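Meven レーベルカタログ・データセット

バージョン 1.2(2025-05-12)

← データセット一覧に戻る

概要

Meven は、インディペンデント系の音楽レーベル三つ(Arnach、Auer、Camon)が出したレコード、CD、カセット、配信音源の書誌情報をまとめたデータセットです。収録しているのはタイトル、アーティスト表記、曲目、収録時間、規格品番、盤の刻印、ジャケットの仕様といった文字情報で、音源そのものは含みません。

レーベルの公式サイトや通販ページには新譜の情報が載りますが、廃盤になった作品のページは数年で消えることが多く、再発のたびに品番や曲順が書き換えられている例もあります。このデータセットでは現物の盤と付属物を見て、確認できた内容を版ごとに別の行として登録しています。

収録範囲

リリース数:959
アーティスト表記数:105
未確認のまま残しているリリース:33

リリース数は版の数です。同じアルバムのLP初版、LP再発、CD版があれば三件になります。カラー盤と黒盤は、品番が同じでも刻印が違う場合に限って別の版とします。刻印が同じで盤の色だけが違うものは一件にまとめ、variant_note 列に色を書いています。

アーティスト表記数は、ジャケットに印刷された綴りを基準にしています。同一人物の別名義や、アルバムごとに綴りが変わるグループは統合していません。統合した一覧が必要な場合は aliases.csv を使ってください。

ファイル構成

releases.csv 版ごとの基本情報。一行が一つの版です。
tracks.csv 曲目。releases.csv の release_id に対応します。
aliases.csv アーティスト表記の対応表。
runout.csv 盤の内周に刻まれた文字の書き起こし。
sleeve.csv ジャケット、内袋、帯、ライナーノーツの仕様。
CHANGES 変更履歴。
LICENSE 利用条件。

文字コードはすべて UTF-8(BOM なし)、改行は LF、区切りはカンマです。値の中にカンマや改行がある場合は二重引用符で囲んでいます。表計算ソフトで直接開くと品番の先頭のゼロが落ちることがあるので、読み込み時に文字列型を指定してください。

releases.csv の列

release_id:このデータセット内だけで通用する識別子。レーベルの品番とは無関係です。欠番があります。
label:Arnach、Auer、Camon のいずれか。
catalog_no:規格品番。背表紙と盤面で表記が違うときは盤面を採用し、背表紙の表記は catalog_no_spine に入れます。
artist_printed:ジャケットの表記どおり。大文字と小文字の区別も残しています。
title_printed:ジャケットの表記どおり。副題はコロンでつなぎます。
format:LP、EP、7inch、CD、CS、DL のいずれか。
disc_count:枚数。ボーナスの7インチが付く場合はそれも数えます。
released:発売年と月。月が分からないものは年だけです。
pressing:初版は 1、以降は確認できた順に番号を振ります。プレス工場の順番を示すものではありません。
variant_note:盤の色、限定番号、店舗特典など。自由記述です。
status:verified(現物確認済み)、partial(一部のみ現物で確認)、unverified(未確認)。

tracks.csv の列

release_id、side、position、title_printed、duration_printed、duration_measured の六列です。duration_printed はジャケットか盤面に印刷された時間、duration_measured は実際に再生して測った時間で、どちらも分と秒をコロンで区切ります。アナログ盤の測定値には針を下ろしてから音が出るまでの空白を含めません。ライブ録音で曲間が切れていない場合は、盤面の溝の切れ目を境にしています。溝の切れ目もない場合は空欄です。

隠しトラックは title_printed を空欄にし、position に最後の曲の次の番号を入れています。カセットで片面が丸ごと無題のものは一曲として扱います。

登録の手順

現物はレーベルの在庫棚と、個人から借りた盤の二系統から集めました。借りた盤は返却期限があるため先に処理し、在庫棚の盤は品番順に進めています。一件の作業は、外装の確認、内容物の確認、盤面の読み取り、再生、入力の順です。シュリンクが未開封の在庫は開けずに外装だけを登録し、status を partial にしました。 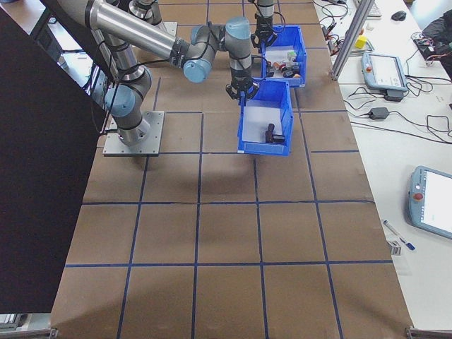 内容物の確認では、ジャケットに入っていたものを一度すべて出し、盤以外の付属物も sleeve.csv に記録します。ステッカー、ダウンロードコードのカード、通販の申込はがき、歌詞の訂正紙などが対象です。小さな付属物は別の盤のものと混ざりやすいので、確認が済むまで一件分ずつ分けておきます。写真の青い容器のように、奥には雑多な小物がまとまって入り、手前には小さな黒っぽいものが一つという分け方であれば、作業中の一点を取り違えにくくなります。付属物がどの版のものか決められないときは登録せず、variant_note に「付属物不明」と書きます。

盤面の読み取りは斜めから光を当てて行い、runout.csv に面ごとに入力します。手書きの刻印と機械による刻印は style 列で区別しました。読めない文字は疑問符一つで置き換え、推定で補うことはしていません。カッティング技師の署名と思われる記号も、読めるとおりに文字で写しただけで、人物との対応づけは行っていません。

表記の方針

アクセント記号は印刷どおりに残しています。検索用に記号を外した列はありませんので、必要に応じて正規化してください。日本語の帯が付いた輸入盤では、帯の邦題を sleeve.csv の obi_title に入れ、title_printed には原題だけを入れています。

ジャケットの裏と盤面で曲名が違う場合は盤面を優先します。ただし Auer の初期の7インチには、A面とB面のラベルが逆に貼られた版があります。この版だけは再生して確認した順に並べ、side には正しい面を、runout.csv の label_side には貼られているとおりの面を入れました。

Camon のカセットには規格品番がないものが含まれます。catalog_no は空欄とし、通販ページにあった便宜上の番号は採っていません。

既知の問題

Arnach のCD再発の一部で、バーコードの数字が初版と同じまま印刷されています。データの誤りではありません。バーコードを主キーに使うと版が重複します。

duration_measured は単体のプレーヤー一台で測った値で、アナログ盤の回転数の個体差は補正していません。長い曲では数秒ずれることがあります。60分テープを使ったカセットは巻き始めの無音の長さがまちまちで、片面の合計時間が印刷と合わない例が目立ちます。

未確認の33件は、レーベルの古いチラシや通販リストに名前があるものの、現物を見られていない作品です。告知だけで発売されなかったものが混ざっている可能性があります。集計に使うときは status で除外することをすすめます。

aliases.csv の対応づけは、ライナーノーツかレーベルのサイトに明記がある場合だけ行いました。声や作風が似ているという理由での統合はしていません。

利用条件

書誌情報は出典を明記すれば自由に利用できます。商用利用も可能です。ジャケットの画像、歌詞、ライナーノーツの本文は権利者のものであり、このデータセットには入っていません。sleeve.csv のライナーノーツ欄にあるのは、ページ数、言語、執筆者名の有無だけです。

出典の表記は「Meven レーベルカタログ・データセット 1.2」としてください。加工したデータを公開する場合は、加工した旨と変更した列の名前を添えてください。

訂正の連絡

誤りを見つけた場合は、release_id と該当する列の名前、正しいと思われる値を書いて課題トラッカーに登録してください。刻印の訂正には、文字が読める大きさの写真を付けてください。通販サイトの商品説明だけを根拠にした訂正は受け付けていません。

新しい版の追加を希望する場合は、ジャケットの表と裏、背、盤面の両面、内周の刻印が必要です。配信のみの作品は、配信元が付けた品番と曲目が分かる資料で登録します。

変更履歴

1.2
runout.csv に style 列を追加。
Auer の7インチのラベル違いを label_side で表すように変更。
Camon のカセットの重複登録を削除。削除した release_id は再利用しません。

1.1
aliases.csv を追加。
released の月が一律で 01 になっていた行を修正し、月が不明のものは年だけに変更。

1.0
初回公開。Arnach と Auer のみ。

今後の予定

6月に Camon の配信作品を追加します。tracks.csv に作曲者の列を設ける案もありますが、盤面に作曲者の表記がない作品が多いため、列の仕様は決まっていません。それまでは作曲者の情報を課題トラッカーに送っていただいても反映できません。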